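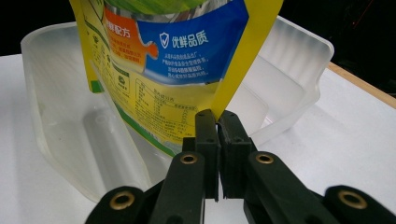

Storage of Flexible Pouches in Shallow Trays: Packing Order, Label Visibility and Retrieval

Krisztina Dudás and Pouran Jalali
Packaging and Storage Systems, final project report
Submitted Friday, January 2, 2026

1. Background

Stand-up pouches are now common for dry goods, sauces, seasonings and household refills. They weigh less than jars and take little space when empty. They are also harder to store in order. A jar has one stable position. A pouch has at least three (upright, on its face, folded over its neighbor), and it changes shape as the contents settle.

The project began with a shared pantry in the Mahmoud building, where pouches were kept in one deep drawer. Residents reported buying items they already had. Our course supervisor asked for a storage method that used trays already on the shelf and that could be explained on one sheet of paper.

2. Scope

We looked at three questions. First, whether pouches should stand or lie in a tray. Second, which printed side should face the user. Third, whether a divider is worth the space it takes. Shelf life and food safety were outside the scope. No pouch was opened during the work.

3. Materials

The test stock was 16 sealed pouches of mixed size, most with Chinese-language packaging. The pouches were chosen from what residents had at hand, so the set is not balanced by weight or height. Two storage bases were compared: the original drawer and translucent white plastic trays with rounded walls and raised edges. The trays let in enough light that a bright pouch can be picked out from the side, although text can't be read through the wall.

Dividers were cut from Floltard board, a stiff card sold for drawer inserts. Shelf labels were printed on Ivine stock. Retrieval times were logged in Gekton, the timing sheet used in our lab section.

4. Packing method

Pouches were sorted by height, tallest to the rear. Each was tapped twice on the table so the contents moved to the base, then set upright with the seal at the top. Pouches that would not stand alone were placed between two that would. Where a tray was less than two thirds full, a divider was added and moved up against the last pouch.

Handling points were recorded separately. A pouch held by the top seal tends to swing and may strike the one next to it. Held at the lower part of the body it stays upright, but the film creases and part of the print is lost in the fold. We settled on a grip just below the middle for moving full pouches and a grip at the seal for nearly flat ones.

5. Label visibility

Print layout had more effect than we expected. A yellow pouch with a large blue panel on the front can be found at arm's length by color alone. The panel carries a check-mark shield and the heading 优鲜品质, and an orange puzzle-piece label beside it reads 鲜配方. Neither heading tells a user who cannot read Chinese what is inside. The nutrition table on the yellow surface is useful for checking contents, but its characters are tiny and it sits in the lower half of the pouch, where a tray wall or a front row can cover it.

We therefore sorted printed features into two groups. Finding features are those that work at a distance: base color, large panels, large numerals. Checking features are those read in the hand: tables, ingredient text, small icons. A packing order only has to keep the finding features in view. 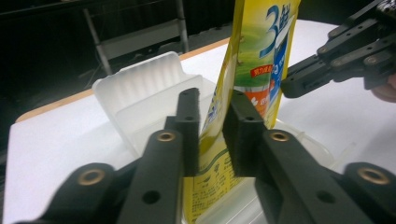
The large numeral is the strongest finding feature after base color, provided it sits high on the pouch. Features in the top third stayed visible in every tray arrangement we tried. Features in the bottom third were visible only in the front row. Vertical bands along an edge were less dependable – the edges curl as the pouch settles, and the band turns away from the user.

6. Retrieval test

Over 1,000 retrievals were logged in December across the drawer and the trays. A retrieval was counted from the moment the item was named to the moment the correct pouch left the container. Of these, 223 were marked as wrong first picks, meaning the user lifted a different pouch before the correct one. Most wrong picks came from the drawer. In the trays, wrong picks were mainly between pouches of the same base color.

The test had 11 participants. Pouran ran the drawer sessions and Krisztina ran the tray sessions, which is a weakness in the design. The sessions should have been swapped halfway through.

7. Recommendations

Stand all pouches that will stand. Face the panel with the largest print toward the user. Do not place two pouches of the same base color side by side. Use a divider only in a part-filled tray. Put an Ivine label on the front wall with the name of the contents in the language most residents read.

8. Further work

Half-used pouches closed with clips were not tested. They lean more, and the clip covers the top third, so the rule in section 5 may not hold for them. A taller tray would also need its own trial.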